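The Ferry to Plarnon

The last boat to Plarnon left at 10, and I was on the dock by nine with one bag and my mother's coat. The ticket window was already closed. A card taped inside the glass said to pay on board, cash only.

I had not been back to the island in the years since the cannery shut down. My brother had written twice. The first letter was about the roof. The second said the house would be sold in August, and that if I wanted anything out of it I should come and get it myself. He did not say what was left.

The boat was the Lorna, the same one we used to take to school. They had painted the hull green and put new benches in the cabin, but the engine made the same noise, and the floor shook in the same spot near the stairs. I sat there out of habit. A man came through with a metal box and took my money without looking up.

"You're going over late," he said.

"I'm clearing out a house."

"Which one?"

I told him the gray one past the Rathjen store. He gave me my change and said the store was gone too. It had burned in the winter. 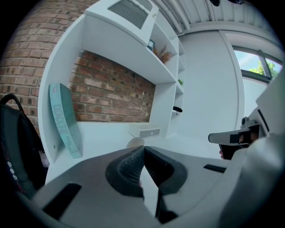

We came in with the tide. My brother was waiting at the end of the pier with the truck running. He had gotten heavier and he walked like our father, leaning a little to the left. He put my bag in the back and we drove up the hill without the radio on.

The house was mostly empty. He had sold the beds and the stove. In the kitchen there was a box with my name on it, and inside were some school papers, a blue cup, and the tin where our mother kept the grocery money. I opened the tin. There was $478 in it, in small bills, with a rubber band around them that broke when I touched it.

"Did you know about this?" I asked.

"I counted it," he said. "It's yours. She said so."

"She never told me."

"She told me."

I split the bills into two piles on the counter anyway and pushed one across to him. He looked at it for a while. Then he went out to turn off the truck, and when he came back in he had brought two folding chairs, and we sat down.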